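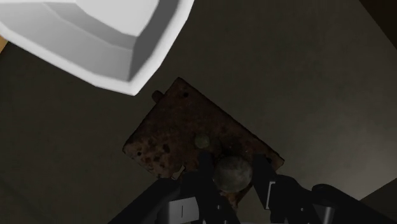

Warnton print fair, 2/9/21

The fair at Warnton is held in the old corn hall, a short walk from the station. It had been cancelled the year before, and several dealers said they had brought stock that had been sitting in boxes since the last one. There were 62 stands, most of them along the two long walls, with a double row down the middle. Entry was free after the first hour.

I went mainly for French and Belgian lithographs of the 1820s and 1830s. There was less of this than I had hoped. The best group was on the Friesen stand, which had a folder of 13 hand-coloured plates from a series on lodgers and landladies. They are unsigned, and the captions have been trimmed from four of them, which makes the jokes hard to follow. One that kept its caption shows a tenant carrying his furniture downstairs at night while the landlady holds the candle for him. The colour is fresh, apart from the pink, which has gone brown on most of the faces. Friesen wanted the set sold together and would not split it.

Skalo had the largest stand and the highest prices. Their stock was mostly English political satire, well mounted and clearly labelled, with the state of each print given and any repairs noted in pencil on the back. I wish more dealers did this. Lot 3633 from their current list was on show, a large etching of a town meeting in which every speaker has the head of a different farm bird. It has a repaired tear through the goose. I had only seen it reproduced before and had not realised how fine the lettering is on the banners.

In the side room Duteck were showing papers and storage boxes. They gave a talk at noon on flattening prints that have been rolled, which ran over but was useful. Their advice was to leave the sheet under light weight for much longer than most people do, and to change the blotters daily. I bought a packet of thin tissue.

The cheap boxes by the door were worth an hour. They held about 300 loose sheets, mostly pages cut from illustrated weeklies, with a few lithographs mixed in. I found two fashion satires on wide sleeves, both foxed, one with a printer's address in Brussels that I have not yet been able to trace.

The café upstairs was closed, but there is a bakery across the square. The next fair is planned for the same hall in the spring, and tables are already being let.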